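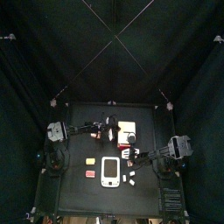 Tackle Bench Notebook — Leader and Trace Work
26 Mar 2018

Purpose of entry

To record the state of the heavy leader stock ahead of the charter season, and to settle the crimping procedure before further traces are made up for the Roltden boat. This entry replaces the loose sheet kept in the crimp drawer, which should be discarded.

Stock condition

The monofilament leader purchased in November has been stored in the lower cupboard, out of the light. Samples taken from the outer wraps of both spools were inspected under the bench magnifier. The Kurkel spool is clean for the first 30 metres. Beyond that point there is slight flattening where the line crosses itself, consistent with having been wound on under too much tension at the shop. The flattened section is not to be used for wind-on leaders. It may be cut up for practice crimps.

The Pumik spool shows no flattening but is noticeably stiffer and holds its coil. A length was stretched by hand and left hanging overnight with a sinker on the end; most of the coil had come out by morning. Whether it stays out after a day in the leader tube has not been established.

Crimping

Four traces were made up with double-barrel aluminium sleeves. The sleeve was matched to the line by feel: the tag end should pass through with light resistance and should not need to be forced. Crimps were placed toward the centre of the sleeve, leaving a small flare at each end. The tag was melted to a bead with the lighter and drawn back against the sleeve.

Two of the four were rejected. On the first, the jaws had closed over the end of the sleeve and removed the flare, leaving a sharp lip against the line. On the second, the two legs of line had crossed inside the sleeve. This cannot be seen once the crimp is closed and was found only on cutting it open. Both legs must lie parallel before any pressure is applied. It is recommended that the sleeve be turned to the lamp and sighted through from the tag end.

The remaining traces were pulled against the bench hook with the spring scale. Neither slipped. The scale does not read high enough to take them to failure, and no claim is made here as to breaking strength.

Chafe protection

Thimbles were fitted at the hook end only. The Czerwiński pattern, with the deeper groove, sits better on the Kurkel line than the older open type — the open type tends to rotate as the loop is drawn down. The existing supply of open thimbles should be kept for the lighter school-fish traces.

Lure rigging

The skirts on the purple and black pusher have gone tacky where they were stored against soft plastics. They were washed in warm soapy water and dusted with talc. If still tacky at the next inspection they are to be replaced. Skirted lures and soft plastics are not to share a tray in future.

Hooks were touched up with the fine file and wiped with oil. One shows rust under the eye and has been put in the scrap tin.

Outstanding

Check coil in the Pumik line after a full day in the tube.
Reorder sleeves; the present bag will not cover the season.
Obtain a heavier scale, or arrange use of the one at Roltden.
Label the Kurkel spool at the point where the flattening begins.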